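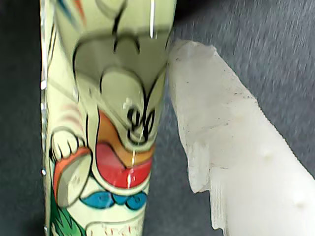 Dustley wrote to ask whether the lid still seals after a summer in a hot shed, and said the old clip-on type had let damp into two bags of seed.

6/26/23 - by Festiro Product Desk

Print this page | E-mail this page

Mogensen 341 Dry Storage Drum

The 341 replaces the clip-on model sold until April. The lid now closes with a quarter turn against a flat rubber ring. The ring sits in a groove and can be changed by hand. Dustley's fault came from the old clips, which lost tension in heat - the new lid has no clips.

Capacity: 76 liters
Handles: 2, fixed
Lid: screw type, quarter turn
Use: seed, dry feed, pet food, salt
Not for: fuel, solvents, hot ash, drinking water

Wipe the ring with a damp cloth before each refill and let it dry. Do not grease it. Drums may be stacked two high when full, on a level floor. Keep the base off bare concrete - a pallet or a pair of battens is enough.

Spare rings are sold in packs of two under the Jiluvano parts list. Rings for the clip-on model do not fit. Lids are sold separately and ship with a ring installed.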